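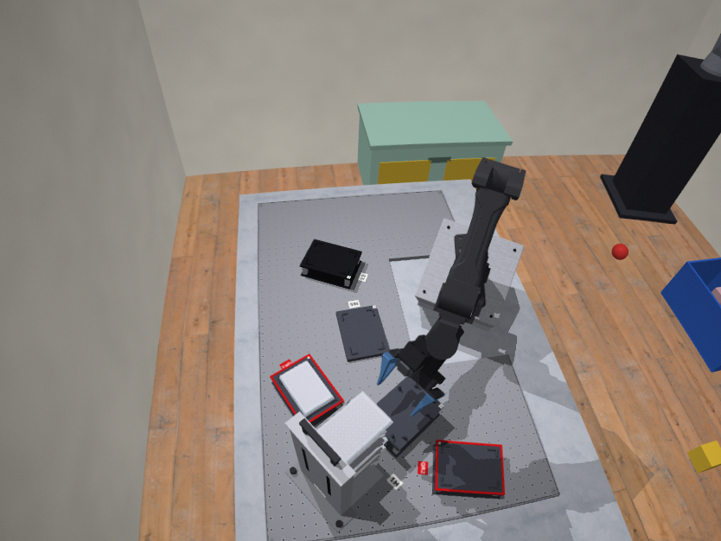 Murkarbridge Mending Room: progress report to the Erkine Fund

Nov 4, 2018

Period covered

This report covers the work done since our last report in March. The grant pays for the Murkarbridge sessions, the outreach days at Bodow and the replacement of worn equipment. Spending is in line with the budget you approved, apart from the change to the thread and notions line explained further down.

Sessions

The Mending Room has run every week except for the two weeks in summer when the building was shut for work on the roof. People bring clothes, curtains, bags and bedding, and are shown how to repair them. We don't take work in and hand it back finished. A few people were disappointed by this in the spring, so the wording on the poster has been changed to say "learn to mend" in place of "mending service", and there have been fewer misunderstandings.

We have had 78 people through the door in the period. Most came more than once. Zips are still the most common job, followed by trouser hems and worn elbows. Duvet covers have been more of a problem than expected. They take up a whole table and the person working on the next chair usually has to move, so we now ask people to bring large items to the late session only.

The beginners' course filled up in the first week it was advertised. It had 12 places. It covers threading a machine, straight seams, darning, patching and replacing a zip. The darning evening overran each time and should be split into two next year — one for knitwear and one for woven cloth.

Bodow

Seven outreach days were held at Bodow. Attendance was good from the second one onwards. The first was poorly attended, partly through our own mistake: the notice in the shop window had the wrong start time on it and was not corrected until the morning itself. The hall at Bodow has poor light after mid-afternoon and hand sewing in there is hard on the eyes. We have bought clip-on lamps out of the small equipment line. They are adequate for hemming but not for dark cloth, and we would like to try a stronger lamp over the winter.

Transport of the machines remains awkward. They go in the back of a hired van and need to be lifted up the hall steps. We are looking at leaving one machine there permanently if a cupboard that locks can be found. 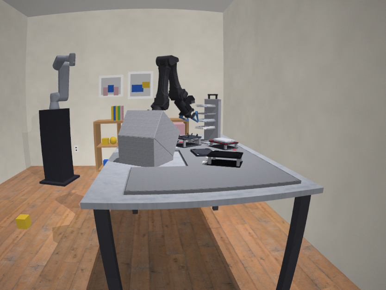 Cutting out has been the weakest part of the set-up since the start. Pattern pieces were being cut on the same tables people sew at, pins went everywhere, and two of the tops are now scored. We intend to keep one table for cutting only. The mat should go down in the way the dark grey one does on the table shown, over most of the top but with a pale border left uncovered along the front and left sides, so that there is somewhere to put shears and chalk that isn't the cutting surface. We have measured up for this and are waiting for a price. Until then the card sheets will have to do.

Equipment

Three Ķēniņš sewing machines were bought in the spring to replace the oldest ones. They have been reliable. The bobbin cases are a different size from those on the older machines, which caused jams until we began storing the two sorts in separate tins with coloured lids. One foot pedal was faulty on delivery and was exchanged without charge. The old machines were stripped for spare needles, belts and bulbs before going for scrap.

The steam iron has been repaired once and leaks again. We would rather replace it than pay for a second repair.

Change to the budget

Thread, zips and elastic have cost more than planned, mainly because people arrive without any. We have moved money from printing to cover it, as agreed by email. From the new year there will be a price list on the wall for zips and elastic. Thread will stay free.

Next period

The beginners' course will run again after Christmas, with the darning split as described. Bodow dates will be fixed once the hall confirms its winter bookings. We also want to try a session on children's school clothes before the Easter holidays — knees, hems and name tapes. The next report will reach you in March, with the receipts for the cutting table and the iron attached.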